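2020-04-17, letterpress room, notes on the *Rotwood* poems

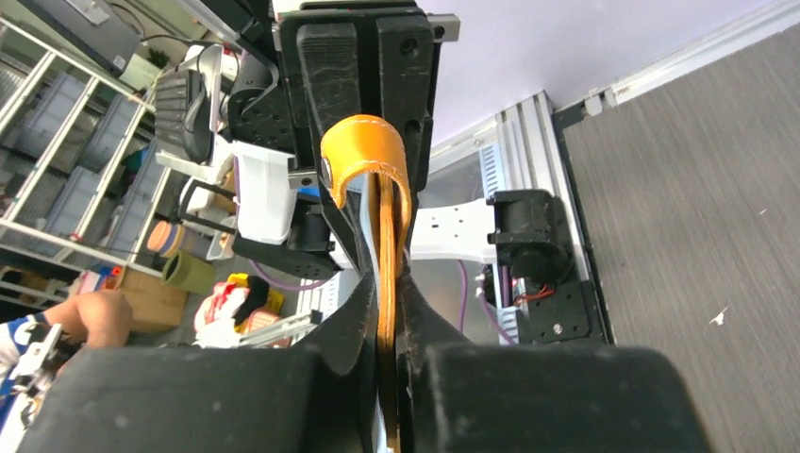
*Orange strap with white stitching, loop end up.*

Read the whole manuscript again this morning, all 30 poems in the order Nam-gil Ahn sent them. The order is better than last time. The river poems no longer sit in one lump at the start, and "Wakier" has moved to page 17, where it gets a left-hand page to itself. I'd still swap it with "Kong", which is shorter and could face the long one about the ferry.

Proofed "Flesasum" in two sizes. Its longest line turns over at 12 point and just fits at 11. Turning it over spoils the line – the weight is all on the last word. Going with 11 for the whole book so that one poem doesn't look different from the rest. Leading stays as it was.

Corrections found so far:

- "Kong", stanza two: comma after "harbour" in the typescript, missing in our setting. Ours to fix.
- "Rotwood": he has "grey" twice and "gray" once. Asked him. All three should be "grey".
- Contents page still lists the old title of the ferry poem.
- Page 7: widow at the top. Pull one line back from page 6.

The prose piece at the end is 713 words and I'm not sure about it. It covers the same night as the title poem, with the brother's side added, and the poem is stronger for leaving him out. Nam-gil wants it kept. He says readers who skip poems will start there. Suggested setting it before the poems instead, in italic. He'll think about it over the weekend.

Italic lower case is short of k again. Enough for a page, not for two. If the prose goes in italic it will have to be printed one page at a time and distributed between.

Paper: the cream shows too much through from the back on the test sheet. Try the heavier white before cutting any more.

Still to do: second proof of pages 6 and 7, new contents page, send him both sizes of "Flesasum" so he can see the turned line for himself.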